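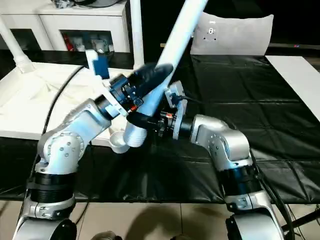

May 25, 2004
By Zoia Hordiienko

Plumley is an old parlour game for 2 players, and I've been hooked on it since my gran taught me! You take turns naming a household thing the other has to work into a story. 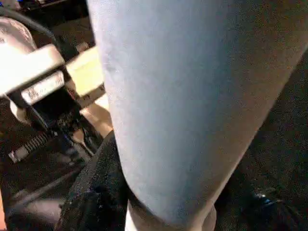

The rules were first printed one September by Didier Caron, in a run of 800 (I own a very tatty one).
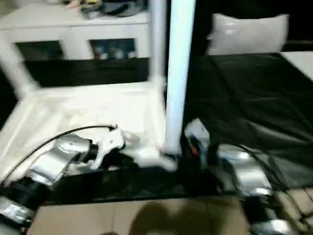 A cousin of the game, Karnero, adds a forfeit for repeats, which my family ignores.

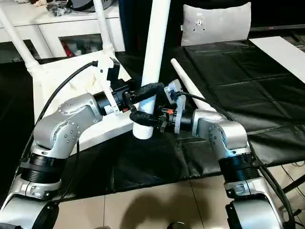
Good words are plain ones, in my view. Something like a tall white plastic pipe with a threaded end is lovely, as it could be a flute, a flagpole or a very poor walking stick. Colours are allowed, but brand names cost you a turn.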